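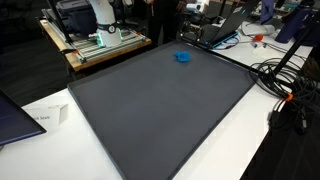
Gray tray, white table.

Bought a house record at a fair, label says 33, sounds wrong at 33. What am I missing?
Asked by Malsha Bhattacharjee in Vinyl & Formats, 21 Jan 2026

Picked up a used 12-inch by a producer called Vallgate, on the Starkura label. The center label says 33 RPM in nice confident type. At 33 the kick drum sounds like somebody moving a couch and the singer appears to be under sedation. At 45 everyone perks up, but now I'm wondering if I just like it fast. There's no digital version anywhere that I can find, so I have nothing to compare it to. My turntable is a belt-drive Prado and every other record I own plays fine on it. Is there a way to know, or do I go on feeling?

3 answers

Obadia Ondieki
Misprinted label, almost certainly. Small dance labels did this all the time. They'd reuse the artwork from an album and forget to change the speed, then let the DJs sort it out.

You can check it without trusting your ears. Find a stretch with a plain four-on-the-floor kick and tap along with a BPM counter, any free phone app will do. House mostly sits somewhere in the 120s. A record cut at 45 and played at 33 comes out at about three quarters of its real tempo, so you'd get something in the low 90s. If you're seeing low 90s at 33 and a sensible house number at 45, leave it at 45 and write the speed on the sleeve in pencil.

Also look at the run-out groove under a lamp. Cutting engineers sometimes scratched the speed in there next to the catalog number. Sometimes they scratched in a joke about their boss. Either way you've learned something.

Kimutai Muriithi
could be your belt. mine stretched and everything went flat. new one fixed it. also clean the stylus

Mayuree Wattanapong
A stretched belt would drag down her other records too, and she says they're fine.

I'd go with Obadia, with one warning: check both sides. I have a Vuvport 12-inch where the A side is 45 and the B side is 33, and the label mentions neither. I played that B side at the wrong speed for nearly 9 years. I still prefer it that way and will not be taking questions.

Comment from Malsha Bhattacharjee: Tapped it out, 93 at 33 and 125 at 45. The singer is a woman, by the way. I had not been sure.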